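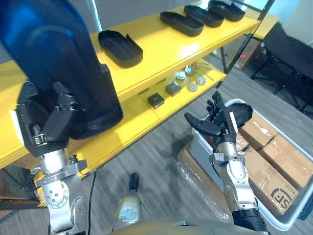

Two black trays in hand at the yellow shelving, with the packing bin below.

Grip fault stops two-armed robot at Fokard, and the fix is already in

A wonderful piece of detective work at Fokard has put its two-armed packing robot back on the job after a fault that had the whole team scratching their heads. The robot, which the staff call Ornero, froze during a long tray-handling run in January and would not let go of what it was holding.

The run was planned for 375 tray moves. At move 300 the left hand closed on a tray rim and stayed closed. The arm stopped, the right arm stopped with it a moment later, and the controller threw a grip-force error that no one on the shift had seen before. Nobody was hurt and the tray survived, too – a little scuffed at one end, but perfectly usable.

"I was so pleased with how it stopped," said Nazanin Jafarzadeh, who runs the test floor. "Both arms held still, exactly the way we'd asked them to. Then we had to work out how to get our tray back!"

Getting it back took 87 minutes. The hand has no outside release, so technician Brodie Pomare had to cut power to the wrist and ease the fingers open one joint at a time while a colleague supported the arm from below.

The cause was found in the logs by Yupin Chaiyaporn, who read through 2759 entries to get there (and says she enjoyed most of them). A force reading from one fingertip had been drifting upward all through the run. The software took the drift for a heavier tray and squeezed harder, the reading climbed again, and the motor finally hit its limit and locked.

Fokard has now added a zero check, so each fingertip sensor resets whenever the hand is empty. There is also a manual release on each wrist, and a new rule that people stay behind the floor line until the arm power is off.

Ornero has since finished the full run without a lockup, to loud cheers from the test floor. A longer run with mixed tray sizes comes next, and Chaiyaporn has asked to keep the old logs for training new staff.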